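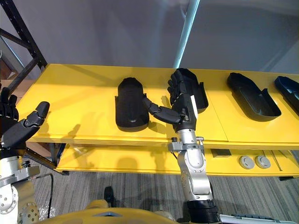 Die Abweichung sei kein Fehler der Waage, hieß es aus der Nachtschicht, die Waage sei im Februar geeicht worden, man solle lieber die Bücher prüfen.

Ich prüfte die Bücher. Das Lager Tredano führte zu diesem Zeitpunkt 1.173 Positionen, alle mit Soll- und Istgewicht. Bei 59 davon lag das Istgewicht unter dem Soll, jeweils um 20 Gramm. Die Toleranz betrug fünf. Betroffen waren nur Sendungen, die vor der Schließung des Werks Fujimoto aufgegeben und nie abgeholt worden waren.

Ich ließ eine Kiste öffnen. Der Inhalt entsprach dem Lieferschein: Dichtungen, Federn, ein Handbuch in zwei Sprachen. Plombe unversehrt, Feuchte im Normbereich. Ich wog die Teile einzeln und addierte. Die Summe ergab das Sollgewicht. In der Kiste gewogen fehlten wieder 20 Gramm. 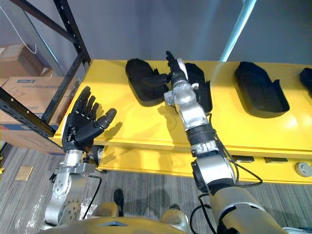

Die Messung wurde um 21 Uhr wiederholt, mit demselben Ergebnis. Ich trug beide Werte ein, den einen in Spalte vier, den anderen unter Bemerkungen. Das Formular sah für einen solchen Fall kein Feld vor.

Gegen Morgen verschloss ich die Kiste und stellte sie auf ihren Platz zurück. Danach stieg ich selbst auf die Waage, in Dienstkleidung, mit Schlüsselbund. Mein Gewicht war von der Einstellungsuntersuchung her bekannt. Ich las den Wert ab, zog den Schlüsselbund ab und legte unter meinem Namen eine neue Position an. Status: nicht abgeholt.

Lesezeit: 1 Minute

Kontakt | © Tomomach Kurzprosa | Nach oben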